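Unit 3 -- Workstation Layout and Small-Item Storage

Read before the November lab. Bring the Tilton worksheet, filled in as far as section B.

3.1 Zones

A bench or desk is divided into a working surface and a parking surface. The working surface holds only what the current task needs. The parking surface holds items that are used in most sessions but not continuously: writing tools, small parts, eyewear. Anything used less than once a week belongs in a drawer or on a shelf and is outside the scope of this unit.

Where the table has a raised back section, that section is the default parking surface. The change in level marks the boundary without tape or paint, and items on it do not drift forward during work. A flat table needs a marked line. For the Prondari tables in the lab, the line is set 17 cm from the rear edge.

3.2 Order along the back section

Items are parked in a single row, one deep. Upright containers go at one end of the row or next to the items they serve. Blocks and other regular solids are set side by side with their faces aligned. Eyewear is folded and given its own place, with nothing stacked on it.
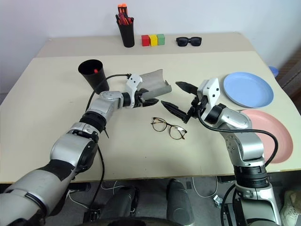 Sarmīte Navickas objects that a single row wastes depth, and that on a narrow desk two rows with the taller items behind would hold nearly twice as much. The objection is fair for storage. For parking it fails on retrieval: the front row has to be moved or reached over, and in the Havura exercise the front row was the first thing to end up on the working surface. Two rows are allowed on the worksheet if the rear row is visible from the seated position.

3.3 Containers

A pen cup is full when a marker cannot be taken out without lifting its neighbor. Most cups in daily use are past this point. Sort by cap color only if the color carries meaning for the task; otherwise sort by tip width.

Open cups for small parts stay on the working surface during a task and go back at the end. Load them no higher than the rim. A light plastic cup tips easily when empty -- keep it away from cables and sleeves.

3.4 Reset

Reset takes about 12 minutes the first time and much less after that. Clear the working surface first, then correct the row. Do not start with the row.

Worksheet, section C: draw your own table to scale, mark both surfaces, and list every parked item in order from left to right. Böttcher, chapter 2, covers drawers and is optional.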